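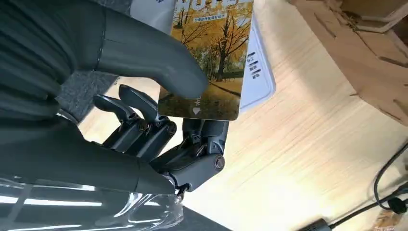
Budgeting for a robot arm in a home workshop

A few of you wrote in after my bench vise page asking what it costs to get a robot arm going at home, and whether you need a proper shop for it. You don't! Mine live in a spare room with carpet. But I spent more than I meant to, mostly on dull things, so I've put my notes together while I still have the receipts in one envelope.

My whole spend on the second setup was $3714, taxes in. I'd told myself it would be the price of the arm and maybe a bag of screws. Ha.

Start with the job and leave the catalogue shut

Write down the three or four things you want the arm to pick up. Then go and get them and put them on the table. I did this with a kitchen scale and a ruler, and it changed what I bought. I'd been drooling over a Plallano with a lifting capacity I'd never come near, and everything on my list was light and flat or light and round. Flat is the hard one, by the way. A card or a thin booklet lying on a table has no edge to get under, and a hand that manages a mug beautifully can just skate over it. If flat things are on your list, ask the seller to show you the hand picking one up off a bare table. The place in Foley did it for me at the counter, three tries, and I learned more from the two misses than from the brochure.

Jointed hand or plain gripper?

Depends on the list again. A plain two-finger gripper is cheaper, easier to fix and easier to clean. A hand with a thumb is lovely for odd shapes, but every joint is another pin and another tiny screw, and you'll want the right little drivers before the first one works loose (mine was a 1.5 mm hex, naturally the one size missing from my set). Price the spare fingertips before you commit to either. At Sudness they're $84 a pair for mine. I now put one pair into the budget at the start and treat it like printer ink.

New or second-hand

I've done one of each. Second-hand saved me a good chunk, but ask for:

The original power supply, with its label still readable. A replacement cost me $119 and took forever to arrive.
The software login or licence, transferred to your name before you pay.
Every cable, laid out on a table, so you can see both ends.
A run of the arm through its full reach, slowly, with the radio off so you can hear it.
The mounting bolts. I forgot these. Metric, fine thread, not at my local hardware store.

Measure the room, then measure again with the arm out

The reach figure on the sheet is a circle, or more of a big awkward ball, and you need space for that plus your own elbows. I taped mine out on the carpet with painter's tape and lived with it for a week before ordering. I kept stepping on the line on my way to the window, so the table moved. Cost of finding that out: one roll of tape.

Check where your outlets are while you're down there. Arm, computer, lamp and cameras all want a socket, and adapter bricks are fat enough to hog the one beside them. Buy a power bar with wide spacing and a longer cord than you think you need. Demier has a decent one. Keep the cords on the side the arm doesn't swing to, and leave slack where a cable follows a joint. I clip mine to the table leg now.

Covers and wrapping

Put a line in the budget for covers. You can pay for fitted sleeves, and for a dusty or painty shop I probably would, but in a spare room, plastic film and a bit of patience go a long way. My rules so far: film on the straight parts only, nothing loose near a joint, and stay well clear of any vents. Move the arm by hand through the bend before you tape anything down. And cut the film bigger than you think, then trim! 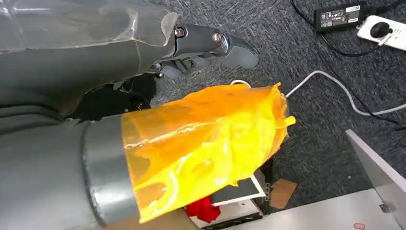 Clear film along one forearm, a yellow-orange cover over the end of the other arm, cords across the carpet.

Bright covers are worth a look if you share the room with kids or a dog. Grey arm, grey carpet, low winter light, and it's surprisingly easy to put a knee on something expensive.

The table

Please don't buy a special table until you've tried the one you have. Give it a good shove. If it wobbles, the arm will find the wobble and every pick will be a hair off. I braced mine with offcuts. A light wood top looks great, but with the afternoon sun pouring in, my cameras struggled with pale things on it, so I added a blind to the list. Two blinds, in the end, because I measured the first one wrong.

The boring stuff I forgot

Spare fuses. Cable ties, the reusable kind. A tray for screws. A proper emergency stop button within reach of wherever you'll be sitting, and that one isn't optional in my house. Shipping, which for a heavy box to a rural address can be a nasty surprise, so get the quote in writing. A phone call to your home insurer. Mine took 13 minutes including the hold music and I had to add the arm to my contents list.

Keep the cardboard boxes, too. I flattened my first lot in January and then had to send the arm back for a bearing, and a replacement carton with foam inserts was quoted at a price I'm still sour about.

How I split the money now

I set aside half for the arm itself, a quarter for the hand and its spares, and the last quarter goes to power, table, covers and freight. If the arm I fancy eats more than its half, I wait and save a bit longer. The left-over from freight usually ends up in fingertips.

If you've bought from Sudness recently, let me know whether they still throw in the hex drivers. They did with my first order and not with my second.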